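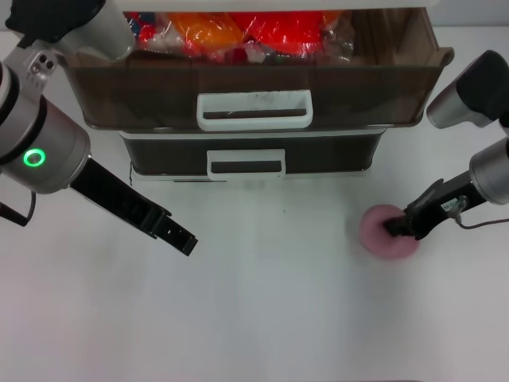 Eleri Humphreys wrote on 31 March 2021:
> Is the new route to Mornemell really going over the top? Last time I rode it
> the gravel past Clikow was washed out and three of us walked most of it.
> Also the sheet says 3,300 feet of climbing and my computer says a lot less.
> Which one do we trust? And is there still water at the Prudach turn?

Hi all, quick one before I have to run, will try to cover everything.

Yes Eleri, over the top. The valley road has the bridge work and the county won't commit to a date. Drove the gravel with Phillips last week, it's been graded. Loose on the inside of the second hairpin, otherwise fine on 32s. Wouldn't want to be on anything skinnier.

Climbing – 3,300 is the full loop, out and back in by the reservoir. If you turn around at the summit it's 1,675. I think you loaded the short file. They have nearly the same name, my fault, will rename tonight.

Water: no. The tap at Prudach is shut off till they fix the pipe. Fill up before you leave town, two bottles minimum, and don't count on the gas station becuase it was closed both times I went by. 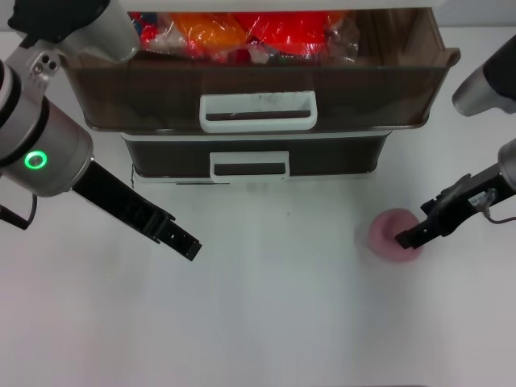

Start is 7 sharp. Not rolling up at 7 and pumping tires. Two groups as usual, faster one leaves first, the other goes when everyone's signed in. Please sign in even if you're only doing the first part. Last October we had folks out looking for a guy who was home eating lunch.

Lights front and back, there's a short tunnel after Clikow and drivers come out of the sun into it. No earbuds. Regroup at the top, at the cattle gate, and CLOSE the gate.
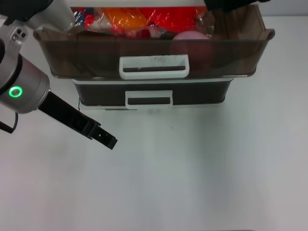

Drawers on the white table

Cue sheets will be in the clubroom from the night before, same place as the pens. I only printed a few so take one if you don't have the file on your device. The drawer unit, the brown see-through one with the white handles, has the bagged stuff in the top, so cue sheets go in the bottom drawer. Push it shut after please.

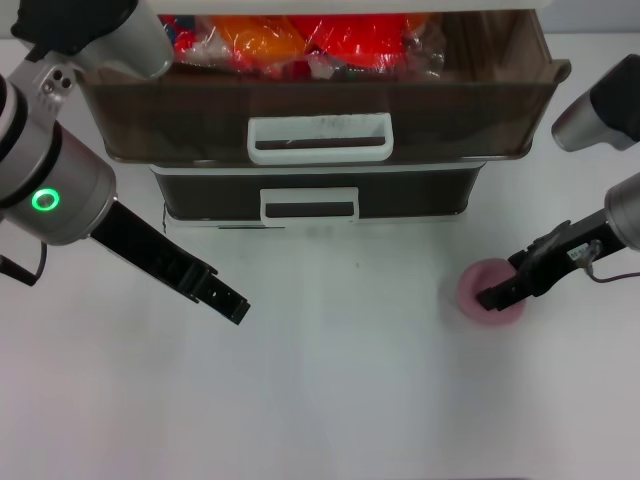 Weather looks ok so far, wind out of the west which means a headwind on the reservoir side. If it's bad I'll post here by six that morning, no post means we ride. Someone asked how to tell which drawer is which once the sheets are in – top is the one pulled out with all the plastic bags in it, the other one is right under it. Don't put sheets in with the bags, they get creased.

Still need a driver for the sweep car, anyone with a roof rack. Phillips can do the morning but has to be back by noon. Reply to me not the whole list.

Eleri can you bring the big pump agian? Mine leaks at the valve.

See you at the start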